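4.2 What the operator hours bought

We had been told, by colleagues and by most of the papers we cite in Section 2, that remote control gives better demonstrations than moving the arm by hand, and that the extra cost pays for itself. We are not convinced. The Sturnbridge set holds 2674 demonstrations of household tasks, all of them recorded with the two-handed controller described in Section 3. The Pukow set holds 556, recorded by an operator who held the arm and pushed it through the motion. If quality followed the method, the smaller set should have lost on every task. It lost on wiping and on folding. On drawers it did not.

Drawers deserve a closer look than they usually get. A bedside drawer is normally scored as a binary outcome, open or shut, and the score hides how the operator got there. Under remote control our operators tended to stop short, correct, and stop again, and a policy trained on those recordings learned to hesitate in the same places. Kerslake's report on kitchen cabinets shows the same pattern, although its authors put it down to network delay. We ran ours over a cable in the same room and still saw it.
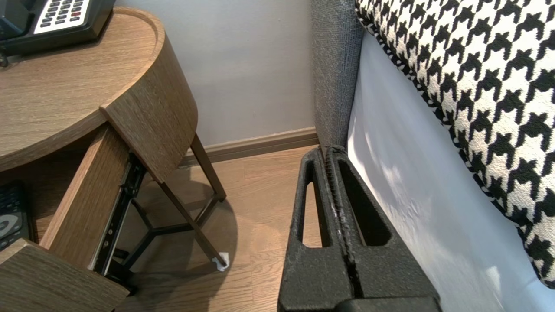
Furniture placed close together makes matters worse. Where a bedside table stands near a bed, the arm has little room to turn, and the operator has to judge depth from a wrist view in which the fingers themselves hide much of what matters. An operator working by hand can simply bend down and look. We suspect that a good part of what gets called "skill" in remote operation is the memory of a room the operator has already walked through. Operators who had not seen the room before their first session took longer on every drawer task, and their recordings were thrown out more often.

One could object that the two sets were filtered differently, and this is true. The Domel filter, which drops any recording with a pause above a set length, was applied to the Sturnbridge set only. We reran the drawer comparison without it. The gap between the methods narrowed a little and the ordering stayed as it was. The filter also removed 99 recordings that a second reader, Lindsay Tautahi, judged to be perfectly good demonstrations of a careful person opening a drawer. We would ask anyone using a pause filter to read through what it discards before reporting a gain from it.

Hand guiding has faults of its own, and we do not want to oversell it. The operator's arm and sleeve get into the view of the fixed camera. The force readings are useless while somebody is pushing on the wrist, so we could not train on them at all. Around 17 of the recordings show the arm being lifted in ways its own motors could not repeat. These were kept in the training set, as we had no rule for leaving them out that did not also leave out good ones.

The claim we can support is therefore a narrow one. For drawers, with our arm and our operators, more hours of remote control did not give a better policy than fewer hours of guiding by hand. Whether this holds for doors is taken up in Section 4.3, where the results are less tidy.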